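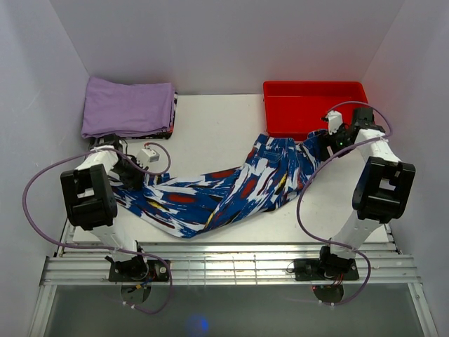

Tullcombe Community Boards > Home & Laundry > Folding, storage, closets

Topic: Patterned shorts and pants - how do you fold them so the stack stays up?

juwita_y
Monday, October 30, 2023

OK folding people, I need opinions. I've been redoing my dresser all weekend and I'm stuck on the loud stuff. You know the kind, deep blue with big white brushstrokes all over and dark red and black and a bit of yellow thrown in. When a print is that busy I can't find the seams! With plain pants I just grab the side seams, line them up, done. With these I'm patting around the fabric like I lost my glasses.

I know the waistband is the obvious place to start, and the pocket stitching helps some, but by the time I get the legs lined up the whole thing has gone crooked and there's a corner poking out at the bottom. Then it goes on the stack and the stack leans.

Plain tees I have no trouble with, they come out in nice flat rectangles. It's only the prints. What does everybody do?

- Juwita

meron.h
I lay them face down. The inside of most printed fabric is paler so the seams show up better if you turn them inside out too, but then you have to turn them back when you wear them and I'm lazy in the morning.

Face down, waistband to your left, fold one leg onto the other, then thirds. Takes me no time.

darma_hutapea
Thirds is your problem right there. Thirds only works if the pants are the same width all the way down and none of mine are. Fold in half lengthwise, tuck the crotch point in so you have a straight edge, then half and half again. The crotch point is the corner poking out, Juwita, I'd bet money on it.

meron.h
I've been doing thirds since college and my stacks are fine.

darma_hutapea
Your stacks are 3 high. Try it with ten.

juwita_y
Ha, well I tried the tuck just now on two pairs and the corner is gone on one of them. The other is this slippery stuff that slides back out as soon as I let go, so I end up with one hand on each end and no hand left for the middle.

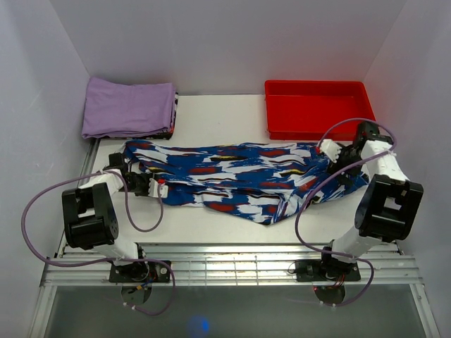 And the middle is where it all goes wrong for me. I get these long creases running sideways where the layers overlap, I pull one end to flatten them, and then that end twists up on me. So I let go, shake it out and start over. I did that 3 times with the same pair last night. My sister walked past and told me to buy hangers.

nadhirahp
Don't pull from the ends! Pulling bunches it. Put your palm flat in the center and push outward, one side and then the other. My grandmother ironed for a hotel and that's how she did every tablecloth.

Also do it on a hard table. The bed is terrible for this, everything sinks in.

juwita_y
I do have a table, a little white one, but half of it is sewing stuff. OK, clearing it tonight.

hamdia_g
Chiming in for the rollers. I gave up folding anything slippery in January and I roll it all now, stood up in the drawer in a shallow tray so they don't flop over. Mine is a Clutgate one, the kind for silverware, I think I paid 2 dollars at the thrift store. You see every print at once and there's no stack to lean.

darma_hutapea
Rolled pants come out looking like you slept in them.

hamdia_g
Mine don't? Maybe yours are linen. Anything stretchy or silky is fine rolled, and I'm not going to iron shorts for anyone.

nadhirahp
I'm with Darmawan on cotton and with Hamdia on the silky ones. If you do stack, put the plain things on top and the prints under, it looks calmer on the shelf. I have a purple blanket cover that sits on top of all the crazy ones and the closet looks like a grown-up lives there.

meron.h
But then you have to lift the plain stuff every time you want the prints. I'd be digging all day.

nadhirahp
I wear the prints maybe twice a summer so it's no bother.

juwita_y
Update for anyone still reading. Table cleared, palm-from-the-center works SO much better than pulling, thank you Nadhirah. Cotton pairs are done with the tuck and they're sitting pretty straight. The slippery pair beat me again and I rolled it. Sorry Darmawan.

Does anyone know if the Kwok drawer dividers fit a narrow dresser? Mine is the old Endov with the short drawers and everything I've tried is too long.

hamdia_g
They cut down with scissors if it's the soft kind. Measure first, I didn't and now I have one with a gap at the end that eats socks.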